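Basket weaving in Flerholm

I grew up near Flerholm, so I'm hardly neutral, but I do think its basket weaving deserves a page of its own. The craft is old – nobody's sure how old – and it still has a market every December.
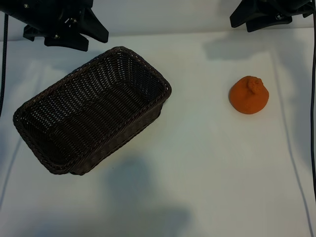
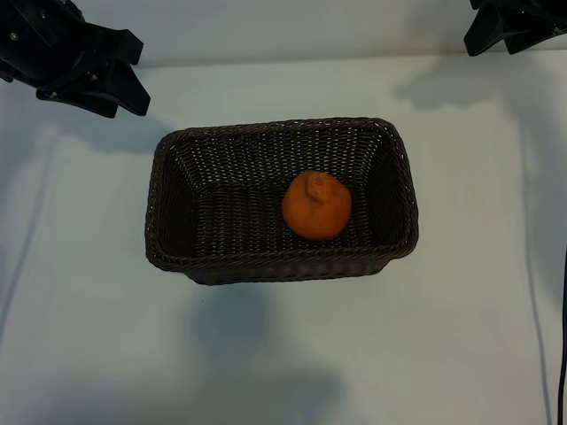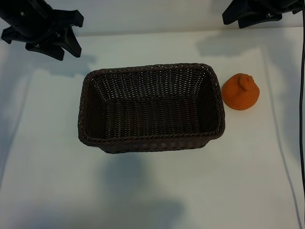

Weavers in Flerholm begin with the base and work up to the rim, and my aunt's generation learnt it all at the kitchen table. The rim is where you can tell a patient maker! A thick braided band, like the one on the dark brown basket, takes me a whole evening (and a lot of tea). Over in Tatora they prefer a plain edge and a tall handle.

The market had 11 stalls when I last went, and my favourite sold only bread baskets. I bought six.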